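Putting Hands on a Secondhand Humanoid: What Worked in Our Shared Shop

3/21/19
19 comments | 7 shares

I did not want to do this project. Terence Entwistle talked the shop into buying the robot from a closed-down lab, and I was the one vote against. My reasoning was that a machine with two arms and two legs is mostly a way to have four times as many problems. I still think so, but we got it to the point where it can close its fingers on groceries, and people keep asking how we set it up, so I'm writing down the steps.

You will need a robot that already stands and moves its arms under its own controller. If yours doesn't, stop reading and go fix that first. We added the hands, the cabling and the practice routine. The hands are a pair of Edier units, bought used, and the wrist adapters came from Celtia. The adapters cost us 189 dollars and I would not pay it again. Shuzhen Jin machined a spare from scrap in one evening and it fits better.

Step 1. Clear more floor than you think you need.

The seller's notes said the robot would work in "a normal kitchen." I don't know whose kitchen they had in mind. Leave enough room to walk all the way behind it, and put the emergency stop where a person can reach it without leaning past an arm. Do a dry run of that reach with the power off. We failed ours twice.

Step 2. Bolt the hands on and check them by hand.

With power off, move every finger through its full travel. You're feeling for grit, binding and anything that springs back on one side only. The left hand had a sticky ring finger that the seller described as "broken in." Tighten the bracket screws a little at a time, going across the circle and not around it. Use removable threadlocker. The permanent kind will ruin your weekend the first time a hand needs service, and it will need service.

Step 3. Route the cables with slack.

Everybody makes them too short, me included. Hold the arm at its farthest reach, measure, and then add 800 mm before you cut. Yes, it looks sloppy. Terence wanted everything tied flat along the forearm like the brochure, and the first full bend of the elbow pulled a connector half out. Leave a loop at the wrist and don't tie anything across a joint. The drawback is that loops hang down and catch on things, so before every run look for cable near the feet and near anything with a handle or a corner.

Step 4. Practice on real packages.

Foam blocks prove very little. They're light, they squash evenly, and any hand can hold one. Go straight to the kind of thing you'd keep in a refrigerator: something long, something slippery, something in a wrapper that moves separately from what's inside.

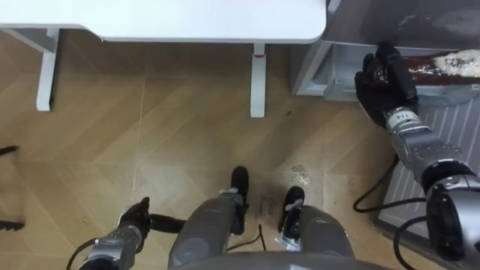 Set the grip force low and raise it one notch at a time. The Wei control software has an "auto grip" setting that claims to choose the force for you. I tested it against plain manual settings and saw no benefit, though to be fair I only gave it one afternoon. Shuzhen thinks I had the finger offsets wrong. She may be right. Try it yourself, but write down the manual numbers first so you have something to go back to.

Drawers deserve their own warning. The lip is exactly where the knuckles want to go. Raise the package clear of it before moving sideways, and keep the arm speed at the lowest setting until you've done that path several times with no package at all. Keep the other hand well away. If you aren't using it, park it in one known pose and leave it there.

Step 5. Move on to bottles.

A full bottle is harder than it looks in the sales videos. The weight is up high, the plastic gives, and a grip that holds at rest can slip once the wrist turns. Leave the cap screwed down tight for all of this. Go for the lower half, wrap the fingers from one side and let the thumb close last. Start with the bottle upright and keep it upright. Tilting is a separate job and I'd put it off for a month.

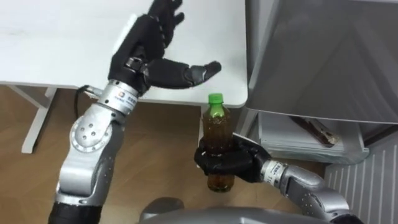

Right hand closed on the lower half of the bottle, left hand open over the tabletop.

Step 6. Keep a log, including the failures.

This is the part people skip. Write the grip setting, the object and what happened, every time. Our members remember the good runs and forget the rest, and by September we'd have been telling visitors the thing never drops anything. A paper notebook is fine. Brokov sells a logging add-on, which I haven't tried and don't plan to.

Is it worth doing?

Depends what you want. As a way to get food out of a refrigerator, no. I can do that. As a way to learn how cables, joints and grip settings misbehave together, it beat the two classes I paid for. Terence is already talking about having it open the bottle with both hands. I've told him I want to see a hundred clean pickups in the log before anyone touches the cap, and so far he hasn't filled the first page.

Bolt pattern and Shuzhen's adapter drawing are in the binder next to the lathe. If you're not a member, leave a comment and one of us will send you a copy.

Share this page | 7 shares
View all 19 comments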